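Home | Work | Studio | Journal | Contact

Drawing the rules: an interview with Rohani Sembiring

8/25/22

Rohani Sembiring has spent most of the past year on Nillance, a research project about reminder software for people who live with memory problems. Her studio, Fonelano, was asked to design the screens and to draw the diagrams the researchers use among themselves. We spoke by phone.

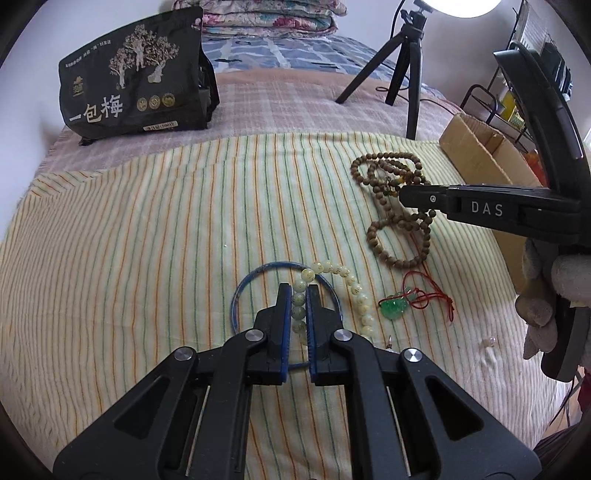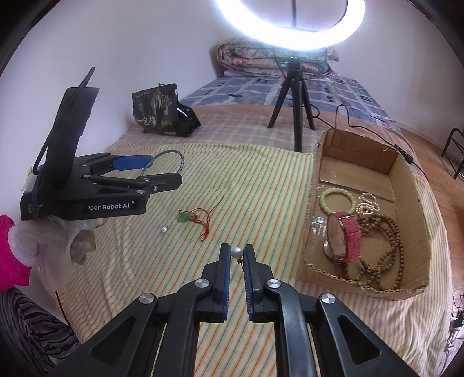

Starting with the wrong drawing

The first thing Sembiring made for the project was a flow chart, and it was thrown away. "It had 184 boxes," she says. "I was quite proud of it. Then one of the programmers told me that it showed how the software worked last June, and it had changed twice by then."

She started again with a single sheet of paper. On the left were the things a person had asked for, such as a call at eight to take tablets. On the right were the things that could get in the way: a visitor in the house, a bad night, a daughter who wanted to be told if a dose was missed. The lines between the two sides became the basis for everything that followed.

"The logic people read it one way and the care staff read it another," she says. "That was fine. They were at least arguing over the same sheet."

Whose wishes come first

Nillance is built to weigh one person's wishes against another's. If a user has said she doesn't want her family told about small things, the software has to decide what small means. The researchers had a scoring method for this, which Sembiring was asked to make visible.

Her early version showed the score as a number. In the test group of 14 users it was mostly ignored, and two people took it for the time. The current version has a short sentence in its place, with a button that says "Why?" next to it.

"Writing the sentences took longer than the drawing," she says. "We have 241 of them now. Each one had to be checked by the people who wrote the rules, and they are careful readers."

She had help from Jindari, a small writing firm that had worked on hospital letters before. They cut most of her sentences by half.

Paper first

The studio still tests on paper. Sembiring prints the screens on card and moves them about by hand while the user talks. She tried a clickable version early on but went back – people were too polite to it, she says, and wouldn't say when they were lost.

Colour was another matter. The project had taken its palette from an older system called Lachance, with a red for missed reminders. Users felt told off. The red is now a dark yellow, and the alarm sound has gone as well.

What is left to do

The next stage is a longer home trial. Sembiring will not run it, but she will get the logs, and she wants to know how often the "Why?" button is pressed in the second month.

"If it's never pressed, either the sentences are clear or they've stopped reading them," she says. "I don't know yet how we'd tell."

Comments

Tessa W: My mum would have pressed Why? every single time. Is the trial open to people outside the project?

pdk: Interesting about the red. We had the same complaint with a heating control and ended up with grey.

Morag: Would like to see the one-sheet drawing if it can be shared.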